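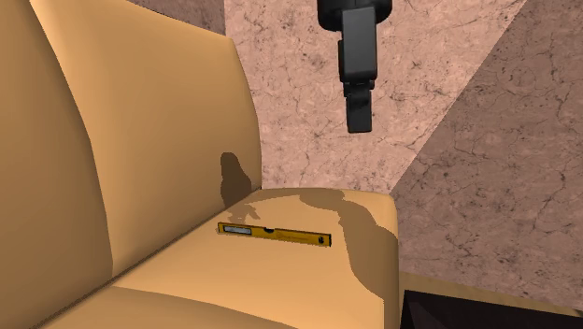 Looking after bits of old church timber and brass at home

Quick page this, written between jobs. Lots of us have ended up with something out of a church or chapel. A pew end, a hymn board, a candlestick from a clearance sale. Mine is a short oak pew from the old chapel at Prindham, bought when they sold the fittings off, 248 on the number plate, and it was filthy.

Dust first. Always. Soft brush, an old shaving brush is ideal, and the vacuum held near but not touching. Carving holds far more muck than you'd think. Work from the top down.

Then leave it alone for a bit and look at it. Small round holes with pale powder under them in April or May = live woodworm. Old dark holes with no powder are most likely finished with. Sheet of black paper underneath overnight will tell you. Keep live stuff out of the house untill it's treated.

Wax. Plain beeswax paste, thin coat, cotton rag. Leave 25 minutes, buff. Twice a year is plenty. No spray polish, it goes on lovely and builds up into a grey skin you then have to get off with white spirit, and that's a whole afternoon gone.

Keep it off the radiator. Oak that has stood in a cold nave for a few hundred years will split in a warm front room. Mine opened up along the seat the first winter. Spare bedroom now, door shut, bowl of water on the sill.

Brass. Find out if it's lacquered before you go near it with polish. Lacquered brass just wants a damp cloth and drying. Bare brass, ordinary polish, small patches, and mask the wood round it with tape or you get white crust in the grain. Cocktail stick for that if you're too late.

Candle wax on wood: ice cube in a bag, wait, lift with an old bank card. Never a knife. Wax on altar linen, brown paper both sides and a cool iron, keep moving the paper along.
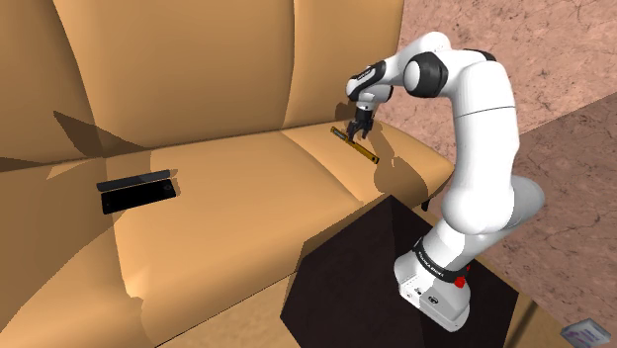 Can I use linseed oil on an old pew?

Best not to. It darkens the wood, stays sticky for weeks and picks up dust, and you can't really get it out again. Stick to wax.

Painted things are different. We brought back a little painted saint from Kurnenik, out of a box in Vávra's yard, and all it has ever had is the dry brush. No water, no wax, no spit on a hankie. If paint is flaking stop and ring someone, the museum at Gilport will look at things if you phone first.

Stone bits, clean water and a soft nailbrush. No bleach, no vinegar, vinegar eats limestone. Dry out of the sun.

Kit I keep in a biscuit tin: 2 brushes, cotton rags (old pillowcases), beeswax, cocktail sticks, black paper, masking tape. Chuck the rags when they go stiff. Ones with white spirit on, hang them outside flat to dry first, don't leave them screwed up in the bin.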